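Sedent Support Desk
Ticket: Planner quote jumps from 14 pad sets to 50 when task type is "garments"
Opened: Thursday, April 12, 2018
Status: Closed

Original message

Hi all! First, the planner is great and I've been telling everybody in the building to try it. I'm putting together the equipment request for Clilusari, our clothes-folding project, and for once I have a budget page my manager can read without me standing next to her.

My trouble is with the consumables line. I built a plan with the hand-held grippers, finger pads, spare pivot pins and cables, and with the task type left on "general" it wanted 14 pad sets for the year. That seemed fine. Then I switched the task type to "garments" and the same line went to 50. Nothing else in the plan moved, not even the pins. I switched it back and forth a few times, saved, logged out, came in on a different browser. Same result each time.

The difference matters because anything over $1,000 in consumables goes to a second sign-off here, and that pushes us into the next round. I'd love to get this in now – the quote is only good for 90 days and I spent a good chunk of March getting it.

In case it helps, our work is all soft goods on a table. A lot of it is mixed, one bare job for the gripper and one for a gloved hand, like a sweatshirt where the pads press down on a sleeve while the hand pulls the cuff of the other sleeve.

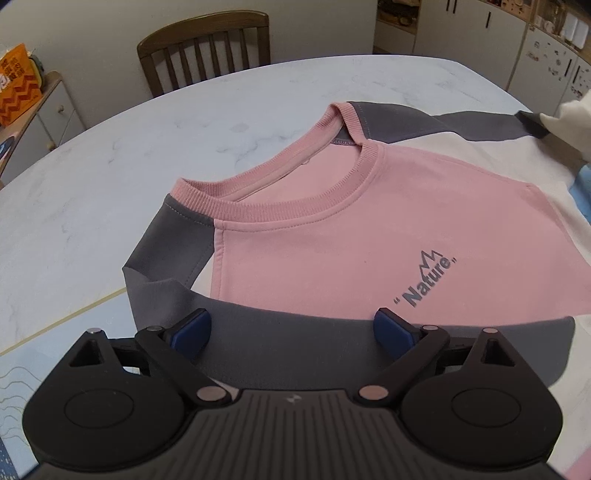 Svitlana Dovhaniuk replied that mixed work was the first thing she would check. The planner asks "grippers in use per task" on the second tab, and when that box is blank it fills in its own answer depending on the task type. Could I open the tab, put in a real figure, and send back what the pad line said before and after?

What I tried next

1. Opened the second tab. The box was blank, exactly as she guessed. Nice catch!

2. Typed in 1 and saved. Pad line still 50.

3. Typed in 2 and saved. Pad line still 50. So the box is being read by something (the cable line changed, which I was happy to see) but the pads don't care about it.

4. Made a brand new plan with only grippers and pads in it, task type "garments." The line said 14. I got pretty excited at this point.

5. Added the rest of the equipment one line at a time. Pins, fine. Cables, fine. Then I added the Pelta arm that we want to price for next year, marked "planned, not ordered," and the pads jumped to 50.

So it's the arm. The Pelta line is in the plan only so we can see what it would do to next year's total, and I had assumed "planned" kept it out of this year's consumables. I took it out, put it back, and the jump came and went with it.

I should add that I do want a fair number of pads. Quite a bit of our time goes on two-gripper handling, one holding a piece of cloth from above and the other pinching a corner lower down, so both sets of pads are on fabric together and I'd budget for wear on both.

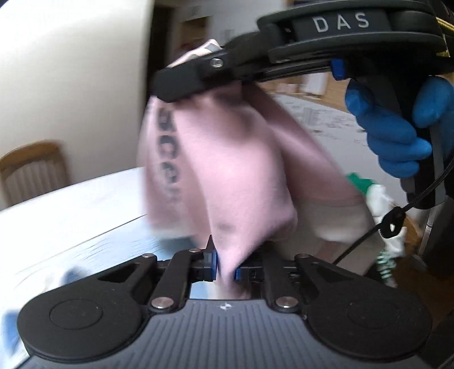 Could you tell us whether the arm was imported from an older plan or added from the current catalog? Older imports lost their start date when we moved the catalog over, the next reply said, and a line with no start date is treated as running from day one. On "general" tasks the arm isn't assigned any pads, so the mistake stays hidden until "garments" is picked.

Checked it – imported! It came over from the plan I made when we were still comparing Pelta with Ginting. I opened the line, and the start date was blank, although the summary page still said "planned." I put in a date for next year, saved, and the pad line dropped straight to 14 with the task type on "garments" and the arm still listed. Beautiful.

While I was in there I went through the rest of the request. Things I changed, for anyone planning a setup like ours:

- Pads are now their own line. They were lumped in with "gripper accessories," and my manager asked (fairly) why accessories cost so much.
- Spare pivot pins stay in, but only one bag.
- Gloves moved to the general lab budget. They get used for everything.
- The Pelta arm sits on a separate page headed "next year," with its own pads and its own mount.
- Practice time is in the plan as hours. I'd left it out completely, and it is the biggest cost we have after the grippers themselves.

About that last one. Laying a garment out flat takes time before any folding starts, and a color-blocked sweatshirt has to be spread, the sleeves brought in along the sides, and the fingers opened wide over the fabric before they close on it. If you budget only for the fold you'll run short.

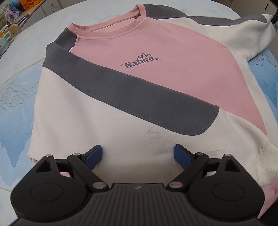
I've put the layout time in at the same hourly rate as the fold, and the planner handles that without complaint. The total came in under the sign-off line with a little room, so I used the room on a second charger.

One request for the developers: please show a warning when a planned line has no start date. A bit of red text next to the box would have saved me an afternoon. Otherwise I'm very happy, and the request went in this morning. Thanks, Svitlana!

Resolution (support): Start date missing on imported arm line. Date entered by customer, pad quantity correct. Warning text passed to the planner team. Ticket closed.

Comments (3)

foldingfan: Same thing on ours, only with a conveyor. Filled in the date and the quote dropped. Thank you for writing out the steps!

M.: Does the second tab box do anything for pads at all? I have it set to 2 and can't see a change.

benchtop_lou: Seconding the bit about layout time. We planned for folding only and had to go back and ask for more hours.

Related tickets
Quote expired while waiting for sign-off
Moving a planned line to a new budget year
Ginting catalog prices not updating
How to split accessories into separate lines
Exported plan missing hourly costs

This site uses cookies to keep you signed in and remember your saved plans. Accept | Settings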